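**Why does a tomato have a belly button?**

Pick up a cherry tomato and turn it around until you find a small brown spot. It looks like a place where somebody poked it. Relax, your tomato is fine. That spot is a scar, and every tomato has one.

A tomato starts out as a yellow flower. Once the flower has been pollinated, its petals dry up and a tiny green ball begins to swell behind them. The ball hangs from a stem, and the stem is its straw. Water and sugar travel in through it all day long, and the tomato does no work whatsoever.

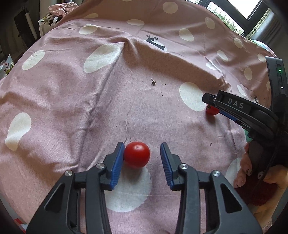
*Two cherry tomatoes on spotted cloth. Look for the pale brown scar near the top of the closer one.*

When the tomato is ripe, it comes away from the plant. Sometimes the stem comes off cleanly and leaves only the scar. Sometimes a dry brown bit hangs on, like a price tag on a new sweater. You can pull it off. It doesn't taste like much (I checked).

So is a tomato a fruit? To a plant scientist, yes. It grew from a flower and it has seeds inside, and those are the rules. Botanists will even tell you it's a berry, while a strawberry isn't. Strawberries have not been informed.

**Try it:** Ask a grown-up to slice a cherry tomato in half, from the scar straight down. Find the pale part under the scar, then follow it toward the seeds. Draw what you see. Then eat your homework, for once.

*Remedios Manalastas*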